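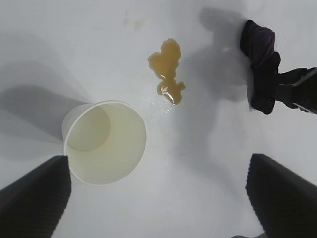 Topic: Green tea going bitter since I moved

dzuniga
Moved to Troltthorpe in December and my green tea tastes harsh now. Same leaves, 30 ounce kettle, three minute steep. Is it the water?

jarmila_v
Could be. Town water there is hard. Try one jug of filtered and compare.

Kuruc16
I doubt it's the water. Three minutes is too long if you pour at a boil. Let the kettle sit first and pull the leaves at 90 seconds.

jarmila_v
He had the same steep before the move, so timing doesn't explain it.

Kuruc16
New kettle?

dzuniga
Yes, a Rumoler. The old one shut off early. I'll try both and post tonight.

otrnka
Check for scale in it too. Mine needed vinegar after 15 weeks.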